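Grernmont toy library opens a play kitchen shelf

I stopped by the Grernmont toy library in August, a little after they unlocked the door, and the first thing I heard was a discussion about ketchup. Should it go with the food or with the dishes? I love that place.

The reason for all the talk is the new play kitchen shelf, which opened to borrowers this month. Until now the pretend food lived in one deep bin at the Owusu Street branch, and if your kid wanted a plate to go with dinner you dug for it (I have dug for it, with a toddler on my hip). Now dishes and food go home together, in sets you can borrow for 2 weeks at a time. There are 12 sets to start with, and the library says its whole catalog has grown to 1547 items, with 636 families signed up. That's a lot of families for a library that started out in the back of the old Ludis shop!

I got a look at the pieces from one set laid out on a white table. The colander is the one my daughter would run off with — it's a good big one, pale green and full of holes, and I'm pretty sure she'd wear it as a hat before she ever put food in it. The ketchup had ended up on the plate, so I guess that side won.

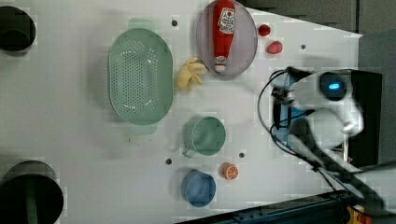
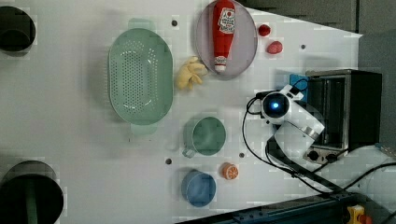
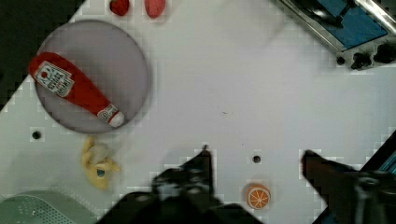

Not every borrower wants more pieces to look after. One parent told me the sets are lovely but that small fruit is exactly what vanishes under a car seat, and that she'd rather see three or four big things in a bag than a whole dinner she has to hunt for on return day. She also wondered if families could swap single items between sets, so a child who only ever plays soup could just take a bowl and a mug.

The library says swapping is on the list for later, once the labels are sorted out. Each set will have a card with its contents printed on it, and a missing piece won't cost you anything the first time. Steltico, the hardware store across the street, gave the shelving and a stack of lidded tubs, and I can report that the lids close properly — my old tubs at home can't say the same.

Sets go out during regular hours with a normal membership, one per family. Wash the dishes in warm soapy water before you bring them back, and please check the car first.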